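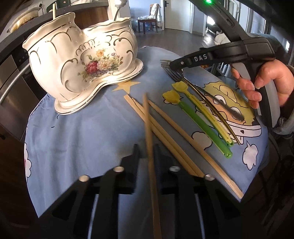 Kovdale Supper Club and Hall Users' Group
Minutes of the August meeting

Present: Yasuo Hamada (chair), Concetta De Luca, Jae-in Ji, Chandrasekhar D'Souza, Hiyori Ebihara (minutes)
Apologies: none received
Started 7:10 p.m.

1. Minutes of the last meeting

Approved with one change. Under item 4, "Chandrasekhar agreed to the new oven" should read "Chandrasekhar agreed to look at a price for the new oven." He asked for it to be noted that these are different things. Noted.

2. Matters arising

The side door still sticks. Yasuo has planed it once and says he will plane it again. Jae-in asked whether planing it a second time would do what the first time did not. Left with Yasuo.

The box of unclaimed dishes is now in the hall closet. Anything still in it by the October supper goes to the thrift store. Concetta asked that the lids be kept with their bottoms this time.

3. Proposal to move the monthly supper to the Flestau system

This took up most of the meeting.

Background for those who were not at the last one: Flestau is a sign-up and payment service for community meals. People book a seat on their phone, pay ahead, and pick what they are bringing from a list. Jae-in sat through the online demonstration and passed around a two-page summary.

The offer is $148 a month on a one-year contract, with setup included. The company says groups like ours see fuller tables and less wasted food.

Chandrasekhar asked which groups. Jae-in said the summary did not name any. Chandrasekhar asked how much fuller. Jae-in said the summary had a bar chart without numbers up the side. Chandrasekhar said that in that case he had also drawn a chart, and could bring it next time.

Yasuo asked everyone to keep to the question, which is whether we have a sign-up problem in the first place. Views were as follows.

Jae-in thinks we do. In June there were nine pasta salads and one hot dish, and people who came at 6:30 got pasta salad. She does not think a sheet of paper taped to the door can fix that, because people read it on the way out.

Concetta does not think a phone will fix it either. In her view the people who bring pasta salad like making pasta salad and will pick it from whatever list they are given. She would sooner telephone four people and ask them to make something hot. She did this for the July supper and there were five hot dishes. Jae-in pointed out that one July proves very little. Concetta agreed, and said that it still proved more than the bar chart did.

Hiyori asked what happens to members who do not have a smartphone. Jae-in said a member can be booked in by someone else. Hiyori asked who the someone else would be. It was generally felt that it would be Hiyori.

On the money, Chandrasekhar reported that the supper account stands at $2,444. The suppers have roughly broken even for as long as he has looked after the books, and the balance is mostly left over from the plant sale. A year of Flestau would use up most of it. He does not see where the extra income would come from unless we raise the price of a plate, and the last time that was done there were letters.

Jae-in said she was not in love with the thing, but she was tired of ideas being turned down on the night they are brought in. Yasuo said that was fair. He asked whether there was a free trial. There is one, for two suppers, but it needs a card number at the start and rolls over into the full contract unless canceled in writing. Chandrasekhar said he would not be giving them a card number.

Decided: not to sign with Flestau. Four in favor of this decision, Jae-in abstaining.

Decided also: to try a plain phone round before the next two suppers, with Concetta and Jae-in splitting the list between them, and to write down what is brought so that there is something to compare. Jae-in will draw up the tally sheet. If the hot dishes drop back to one, the question can be opened again.

4. Oven

Chandrasekhar has one price, from Carum, and it does not include delivery or taking away the old oven. He has asked Shimada for another and has not heard back. Yasuo said the Carum salesman had told him our oven was "at the end of its life," and noted that the same was said when the group first had the use of the hall. The left side runs hot. Concetta turns the trays halfway through and does not regard this as an emergency.

Held over until there are two full prices in writing.

5. Seating

We have 40 chairs that can be safely sat on. Three others are behind the stage with tape on them, and the tape has been taken off one of them by somebody. Please leave the tape on.

Hiyori asked if the round tables could be used more, as people at the long tables only talk to the person across from them. Jae-in said she had read that round tables make people stay longer. Chandrasekhar asked whether staying longer was something we wanted, given who washes up. Agreed to set out round tables on one side of the room in September and see. No claims to be made for it in the newsletter beforehand.

6. Newsletter

Concetta objected to the phrase "our most popular supper ever" in the last issue. There is no record of attendance before the present account book, so it cannot be known. Yasuo, who wrote it, said it had felt popular. Future issues to say "a good turnout" if there was one.

The deadline for recipes is unchanged. Recipes should give the size of the pan.

7. Any other business

A letter was read from a member who would like background music during the meal. The hall speaker buzzes. Hiyori will reply thanking the member and asking what kind of music is meant.

Yasuo asked whether the meeting could start at 7 from now on and mean it. No objection.

8. Action list

Yasuo - side door, and tape back on the chair
Jae-in - tally sheet, half the phone list
Concetta - half the phone list, check lids in the closet box
Chandrasekhar - chase Shimada, ask Carum about delivery and removal
Hiyori - reply to music letter, ask the hall for the round tables

Closed at 8:50 p.m. Next meeting is after the September supper, same room.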